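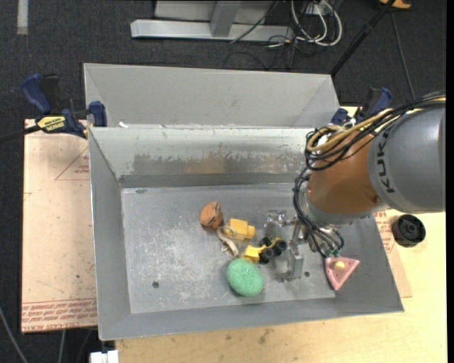

**Eltberg Toy Library · Sorting & Repairs Team**

Sunday sort day, a little thread! I love this job so much and I want to tell you about the odds and ends, which are my favorite part.

---

**2/** The odds and ends are everything that doesn't belong to a set (or whose set we haven't found yet). They all go into the big gray metal bin on the table until one of us works out where they live. It's scratched up and scuffed all over and I wouldn't trade it for a shiny one.

---

**3/** First love of the day: the little yellow vehicle with the chunky black wheels. Boxy at one end, four wheels I can see, and exactly the sort of thing a three-year-old will carry around all afternoon without ever putting it down. Straight to the wheels shelf with you!

---

**4/** The other yellow piece, the plastic block with the narrow round end, is a harder one. Kelechi says it plugs into one of our building sets. I say it's from the pretend workbench. We have a cookie riding on this, so if you've got one like it at home, please reply and settle it.

---

**5/** Can we talk about that mint green, though? The spongy oval is the biggest thing in the bunch and the color makes me so happy. I'm putting it down for the water-play box until somebody tells me otherwise.

---

**6/** Also waiting for a home: a curly beige strap sort of thing, a rounded orange-brown something with dark grooves, and a pink triangle with soft corners that has gone off by itself to the side. The triangle might be a shape-sorter piece. Bukola is checking our three sorters before lunch.

---

**7/** If you borrow from us, a tip from Hauwa that I now use at home: keep one bowl by the door for stray pieces. Anything you find under the couch goes in the bowl, and the bowl comes back with you on your next visit. Ours came back full last month and it finished two puzzles. Two!

---

**8/** We've got around 4000 pieces on the shelves now, and in August we lent out 1000 toys, our best month yet. Thank you to everyone who wiped things down before bringing them back. We notice and we love you for it.

---

**9/** Suleiman just shouted from the back that he's found the lid for the Bido tea set, the one we've been missing since spring. I'm going to go look at it. More strays later, and send me your guesses on that yellow block!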